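Chapter 6
Timber Floors and Ceilings

6.1 Scope of the chapter

A timber floor has to do several jobs at once. It carries the weight of people and goods, ties the walls together at each storey, and often forms the ceiling of the room underneath. Chapter 5 dealt with walls as vertical supports. The present chapter deals with what spans between them: joists, main beams, boards and the fixings that hold them together. Roofs are left to Chapter 7, although much of what is said here about boarded ceilings applies to the underside of a roof as well.

The reader should already be familiar with the terms span, bearing, dead load and imposed load (Section 2.3) and with the way timber shrinks across the grain (Section 3.6). Sizing tables are given in Appendix B and are not repeated.

6.2 Single and double floors

In a single floor, one set of joists runs from wall to wall, and the boards are laid directly across them. The joists should normally follow the shorter dimension of the room. Where the span becomes too great for joists of a reasonable depth, a double floor is used: one or more main beams divide the room into bays, and shorter joists run between the beams. The load then passes from board to joist, from joist to beam, and from beam to wall. Each of these steps needs a sound bearing, and the wall beneath a main beam must be checked for the concentrated load at that point.

The granary at Cornolico, used as a worked case throughout this part of the book, has double floors at two levels. Its joists measure 149 mm in depth and are set at centres of roughly 400 mm. The boards are 30 mm thick. These are generous sizes for a dwelling but not for a building meant to hold sacked grain, and Exercise 6.4 asks the reader to confirm that the upper floor is adequate for its original use.

6.3 Open and closed ceilings

A ceiling is called open when the structure above is left in view from the room, and closed when it is hidden by plaster, boarding or panels fixed to the underside of the joists. Open ceilings are easier to inspect. Leaks, insect holes and slipped joints can be found without cutting into any finish. They perform poorly against sound, as there is only one layer between the two rooms, and they offer less resistance to fire than a closed ceiling in plaster.

Boarding seen from below need not run in a single direction. Boards follow the members that support them, and where the direction of the supports changes, the boards will generally change with it. When a survey drawing is made, the direction of the boards in each bay should be marked with an arrow, and any sloping member should be drawn separately in section. 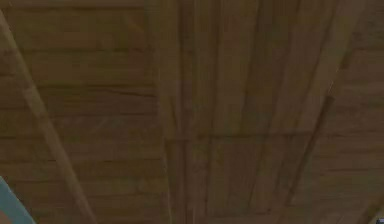 149

Figure 6.1 Plank and beam ceiling from below, with seams between the boards and one slanted beam at the left.

6.4 Movement at the joints

Boards shrink and swell across their width as the moisture in the air changes. Movement along the length is small enough to be ignored in most work. A board fixed along both edges cannot move freely and may split; for this reason each board is nailed or screwed near one edge only, and the other edge is held by the tongue of the board next to it. Plain-edged boards, which have no tongue, open into visible gaps in a heated room. In the older houses at Kudach the gaps were covered from below with thin strips of wood, fixed to one board only so that the other could slide behind.

The width of a gap in the heating season can be estimated from the width of the board, the expected change in moisture content and the shrinkage value for the species (Table 3.2). Wide boards give few gaps, but large ones. Narrow boards spread the same total movement over a greater number of joints, and the result is less noticeable.

6.5 Sloping members

A sloping member at ceiling level may be a brace, a trimmer set at an angle to clear a flue, or the lower part of a rafter. The three are easily confused on site. A brace works mainly in compression or tension along its length and may be notched only with great care. A trimmer works in bending and should be treated as a beam. Where a brace is fitted between a post and a main beam, an angle of 45 degrees to the horizontal is usual, as it gives simple joints and a fair balance between stiffness and headroom.

The function of such a member should be settled before any load is worked out. Section 6.6 sets out a method for tracing the load path in an existing floor, beginning with the boards and working down to the wall.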